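4.2 The open afternoon at Prutley

The second of our site observations took place in January, when Wovance opened its upper-floor office at Prutley to anyone who had replied to the invitation. The building belongs to Halliday, and visitors were asked to sign in twice, once for each company. About 100 people came through between two o'clock and half past five, most of them in the first hour, when there were still pastries.

We had expected a stage. The demonstration was instead given at a round table by the window, with visitors standing wherever the carpet allowed. The operator, Seren Yorath, had been told to explain the sorting task in 3 minutes and generally managed it in eight, much of the difference going on questions about whether the robot could do ironing. Her opening remark, that the arm had "no opinion about fruit", got a laugh from every group but one (a party from Zallton, who wrote it down).

The objects were ordinary nursery goods. Our field notes show that visitors treated them as a promise of simplicity, and were then surprised by how long any one pick could take – a point we return to in Section 5.
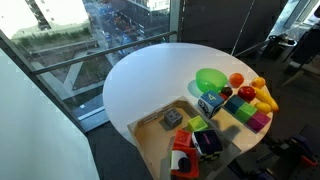 Figure 3. The demonstration table at Prutley, with toy cubes in and beside the wooden tray, play food and a green bowl. Part of the robot's arm is at lower right.

Where visitors looked is a separate matter. The window gives a long view down to a busy road, and our notes record several people who followed the traffic closely while nodding at the robot. Attention came back sharply whenever a grasp failed. A clean pick drew polite silence; a dropped cube drew advice, usually from the back and usually contradictory. One man offered to hold the bowl.

Yorath told us afterwards that she preferred the failures, as they gave her something to talk about. Her employer's printed handout took another line and did not mention them. We collected a copy, along with the comment cards left by the lift, and coded both using the scheme in Section 3. The commonest remark on the cards concerned the view, followed by the speed of the arm and the temperature of the room.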